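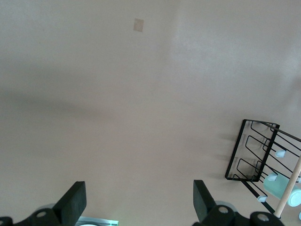 What was the project meant to find out?

It was meant to find out whether a small wire dish rack is enough for a shared student kitchen, or whether a larger rack with a tray is worth the extra space it takes up.

Washing-Up and Drying in a Shared Kitchen
Project report, Household Studies, second year
Submitted 26/12/2018

Background

The kitchen at Stelier House is shared by all the rooms on the ground floor. It has one sink and a short draining board. During the autumn there were complaints about wet plates being left in piles and about cupboards smelling damp. I chose drying as my subject after a talk at the Cletetti housing office, where the same complaints had come up for other houses.

Equipment

The main item was a black wire dish rack. It is made of thin metal rods, with upright prongs to hold the dishes apart. Some of the prongs have rounded caps on the ends. I wanted caps because bare wire can mark glazed plates, and because the uncapped rack we had before had started to rust at the tips.

The second rack was a Dekker model with a tray underneath, lent to me for the length of the project. I also used cotton tea towels, washing-up liquid from the shop on the corner and ordinary sponges.

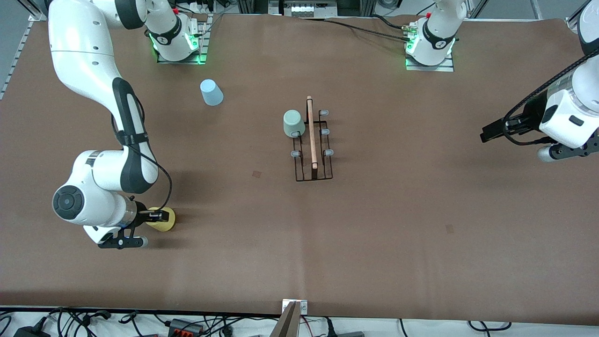 Sponges turned out to matter more than I had planned for. In the first week of November people were using whatever sponge was by the sink, and plates went into the rack with grease still on them. Greasy plates hold water in drops and take longer to dry. From the second week I put out a fresh sponge at the start of each week and asked people to squeeze it and stand it on its edge after use.

Method

Each rack was used for 2 weeks. Everyone was asked to rinse in clean hot water, put plates in upright and leave a gap between bowls. I wrote down the time when the last item went in and checked again every ten minutes. An item was dry when a sheet of kitchen paper pressed against it came away with no mark. The window was kept shut during tests.

Results

Plates in the wire rack took 41 minutes to dry on average. The Dekker rack was slower, mainly because water stayed in the tray and the lower edges of the plates were close to it. Mugs were slow in both. A mug placed straight upside down traps damp air, and tilting it against a prong helped a great deal.

The wire rack let water run on to whatever was underneath. A folded towel dealt with this but had to be changed every evening, and on several evenings it was not.

Problems

Not everyone followed the instructions. Pans were put on top of plates twice, and those tests had to be left out. I had also hoped to compare my figures with the Sireseo project from last year, but they had tested glasses only.

Recommendations

Keep the wire rack. Put a towel under it and add changing the towel to the kitchen rota. Replace the sponge weekly. Pans should be dried by hand and put away straight after washing.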